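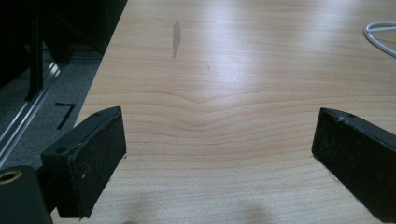 Visit to the Godach furniture works, open day in May

The Godach works is on the east side of Sterorville, behind the freight yard. I went because I am redoing my kitchen and had been looking at their tables for a while, and the open day is the only time the public gets past the showroom. Entry was free but you had to sign up ahead of time. The confirmation said to come to Gate 2, and Gate 2 is not the one with the big sign. Go past the sign, turn at the bus shelter, and it is on your left. Parking is on gravel and it was nearly full when I got there at 9:30.

Tours left every half hour. We were given earplugs, safety glasses and a paper map, then walked through the buildings in the order the wood goes through them.

The first stop was the lumber yard. Boards are stacked under open-sided roofs with thin strips of wood between the layers so air can get through. Our guide said a stack sits outside for most of a year before it goes in a kiln. The kilns were shut down for the day, so we could go inside one. It is a plain metal room with fans along the ceiling and it smells like vinegar. A kiln load of oak takes weeks. Softer wood is faster.

Next was the rough mill, where boards are cut to length and the bad parts come out. They had one line running for visitors. A worker marks knots and splits with a crayon and the saw cuts at the marks. The short pieces are saved and glued up into chair seats and drawer parts, and the sawdust goes through a pipe to a boiler that heats the building in winter.

The veneer room was the part I liked best. I had always thought of veneer as the cheap choice, and the guide had clearly heard that before. She had sheets from the same log laid out side by side so we could see how the pattern changes from one to the next. Where the cut goes across the growth rings at a low angle you get arches and V shapes, and where it goes straight through them you get plain lines. Customers ordering a large table can come in and choose their sheets. Most don't.
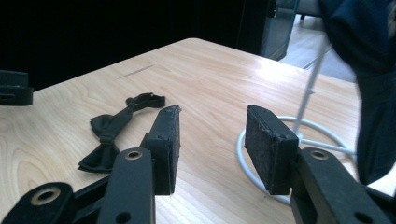 Finishing was behind glass on account of the fumes. They use a sprayed lacquer on most of the line and a rubbed oil on a few tables. Someone in our group asked which one holds up better. The answer was that lacquer keeps spills out longer, but a deep scratch in it is hard to fix at home, and oil marks easily but you can sand a spot and wipe more on. For water rings they suggest leaving the table alone for a few days before trying anything. For dried-on food, use a damp cloth with a drop of dish soap and wipe with the grain. They do not like spray polish and said so more than once.

The last building is the old workshop, now a small museum. It has a wall of hand planes, a belt-driven lathe, and a panel about Núñez, the cabinet shop that stood on the site before Godach bought it. There is a ledger open to a page listing an order for 753 school desks. I would have liked more on the people who worked there. The captions are short and two of the display lights were out.

Lunch was in the staff cafeteria. You could get soup, a sandwich or the hot plate. The hot plate was chicken and rice and it was fine. Coffee was free. Get there before noon, as the line went out the door after that.

Fimero, the hardware company, had a stand in the tent outside with drawer slides and hinges. They were giving out a soft-close hinge to anyone who filled in a card. The seconds sale was in the same tent. These are pieces with small flaws, marked with blue tape so you can find them. Side tables started at 800 and a full dining table with a repaired corner was 2000, and neither price included delivery. I measured one of the dining tables and it was too long for my kitchen. Cutting boards and bags of offcuts were cheap and going fast.

A few notes if you plan to go next year. Wear closed shoes, they do turn people away in sandals. The walk is long and there are stairs between the mill and the veneer room, though a lift is available if you ask at the gate. Photos are allowed everywhere except the spray area. The whole tour took me a little over two hours, not counting lunch. The showroom across the street stays open until 5 and you can park there in the afternoon if the gravel lot is full.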